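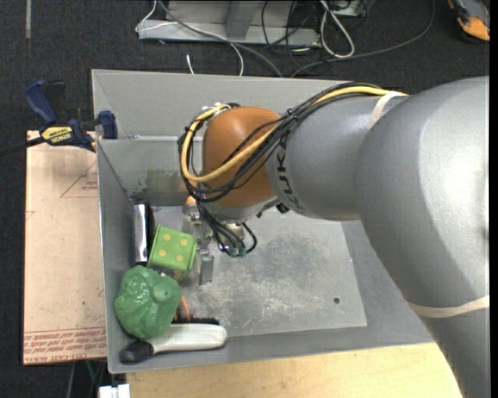
Take 37

The operator sat with her back to the arm, because Feng wanted it done by screen only. She had a handset in each hand. When she lowered the right one, the gripper went down into the bin, and when she squeezed, the fingers closed.

She started with the green die. It had landed at a tilt, and the first squeeze only pushed it against the pepper. She backed off, turned her wrist and tried again. On the second try she had it. She lifted it, moved it to the middle of the bin and let go.

"Keep that one?" said the man at the desk.

"Keep it. It should see the miss too."

He typed a line and saved the take. They needed 70 by March. After that Iltik would train on them overnight and in the morning the arm would try it alone.

She did the pepper next, then the brush. The brush was harder. She had a way of nudging a thing before she picked it up – a small tap, to see if it would roll. She did it at home with eggs.

In March she came back to watch. The handsets were on their hooks. The arm swung out over the bin, went down beside the die and stopped. Then it moved a little to the left and tapped it.

The man at the desk looked over at her.

"Did you teach it that?"

"I suppose I did," she said, and pulled up a chair.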